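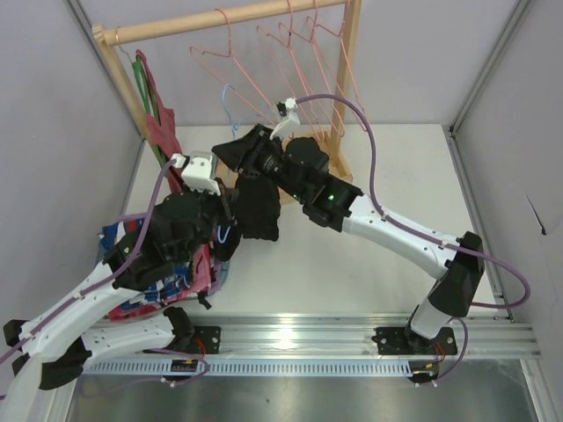 Two arms, one rail, and a wooden clothes rack at the back.

Week 4 - Loans, fees and what a transfer really costs

Okay, picking up where we ran out of time. We had just got to the point where Kirkbridge want a midfielder, Stornel have one they don't play, and neither side wants to talk about a permanent deal yet. So they talk about a loan. I love this part of the course, because everybody thinks they know what a loan is and then we open the paperwork.

Start with the three kinds you'll meet in the readings. A straight loan has an end date and the player goes home. A loan with an option lets the borrowing club buy at a set price if it feels like it. A loan with an obligation means they have to buy, usually once some trigger is hit (games played, staying up, that sort of thing). Please don't mix up the last two on the midterm! Half the class did it last year and it changes the whole answer.

Now the money. There is often a loan fee, paid to the parent club. Then there are the wages, and the split is where most of the arguing happens. In our case Stornel pay the player 200 a week (all our numbers are in thousands, so don't panic). If Kirkbridge cover the lot, Stornel save 200 a week. If Kirkbridge cover only 171, Stornel are still on the hook for 29 a week for a guy who is scoring for somebody else. Do that sum over a full season before you decide who got the better deal. 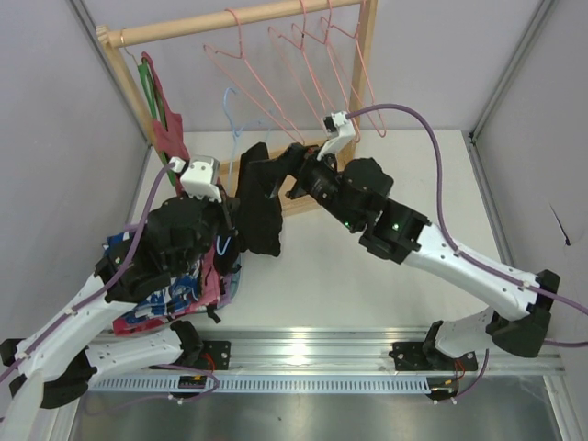 Both arms at work on a black garment.

Amortization - yes, again. When a club buys a player it doesn't put the whole fee in the books on day one. It spreads it over the length of the contract. Say Fastia buy a winger for 2,162 on a four-year deal. That's 540.5 a year. Sell him after two years and he still has a book value of 1,081, so anything over that counts as profit and anything under it is a loss, even if the fans are thrilled to see him go. I'll say it one more time on Tuesday, but if you can do this one in your sleep you're in good shape.

Musa Ibrahim asked after class why a club would ever let a player go for free in the summer when it could have sold him in the winter. Good question, and I gave him a bad answer, so let me try again. With six months left on the contract the buyer knows it only has to wait. Khokhar were offered 179 for their left back in the winter window and turned it down. They figured his last half season was worth more than that to them, with a cup run on. Maybe they were right! You can only judge it on what they knew then, so leave the final league table out of your argument.

Things I skipped and you should read on your own: sell-on clauses, buy-back clauses, and who pays when a loan player gets hurt. The injury one is short and a bit dry, but it comes up in the case write-up.

For the write-up, pick one of the four clubs and tell me whether you'd make the loan, from that club's side only. Two pages, show your sums, and say which kind of loan you mean in the first paragraph. Paper copies in my box, please - my email eats attachments. If you're taking the fall section in September, hang on to this handout, we start from the same numbers.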